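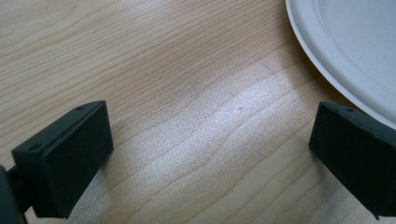

Should I sell my coupe through an auction or just find a private buyer?

Caoimhe Fahy
Posted 2021-12-20

Hi all, long time reader, first time asking anything. I inherited my uncle's Kandon coupe last year and I've decided I can't keep it. It's a lovely car and I've driven it maybe twice a month, but I rent a garage bay in Amolbridge and the rent just went up again, and I'm tired of lying awake wondering if the roof leaks.

There's a sale coming up in February run by Cullinane and they've said they'd take it. They want it to go with no reserve, which scares me a little. I've also had a guy from the owners' club send me two emails saying he'd buy it tomorrow, but he won't name a number until he's driven it. The car has its old service book and most of the receipts, the paint was redone at some point before my uncle got it, and the clock on the dash doesn't work (never has, as far as I know).

Has anyone here done it both ways? Mostly I want to know what the auction people take out of your end, and whether no reserve is as risky as it sounds.

7 comments

Ciarán Ó Dálaigh

I've done both and I'd go with the auction, but only if you can talk them out of the no reserve thing. Ask again! The first time I consigned a car they told me flat out that everything in that price range went without one, and then a week later they called back and agreed to a low reserve once I said I was thinking it over.

On the money side, read the seller's agreement slowly. Mine was 5 percent commission, and then there was a $147 catalog fee and $727 for transport that I somehow hadn't noticed on page two. None of it was hidden, I just got excited and signed. Yours will be different so get every charge in writing, and ask what you'd owe if the car doesn't sell or if you pull it out early. That last one can sting.

Be upfront about the repaint. Buyers at these things bring paint gauges and they'll find it in two minutes, and a line in the listing saying "older repaint" does way less damage than somebody muttering about it at the preview. Same with the clock. I wouldn't fix it, some people like to do that stuff themselves.

Also scan all the receipts before you hand over the folder. I lent mine out for the preview day and it came back missing a couple of pages - still annoyed about that one.

As for the club guy, let him drive it, but ride along, see his license first, and check that your insurance covers somebody else at the wheel. If he makes a decent offer you've got something to compare with.

HiloDriver

private sale every time. no fees and you get to meet who's buying it. my brother in law sold his that way and was happy. don't take a check though

Caoimhe Fahy

Thanks both! Ciarán, I went back and looked and yep, there's a withdrawal charge in there that I'd skipped right past. I'm going to call them about a reserve and I've told the club guy he can come out and drive it. The receipts are going through the scanner tonight, all of them, even the one for wiper blades.

Shares: 5

Related
How do I find out if my engine is the original one?
Storing a convertible over the winter
Is a Kandon wagon worth restoring?
What to bring to your first car auction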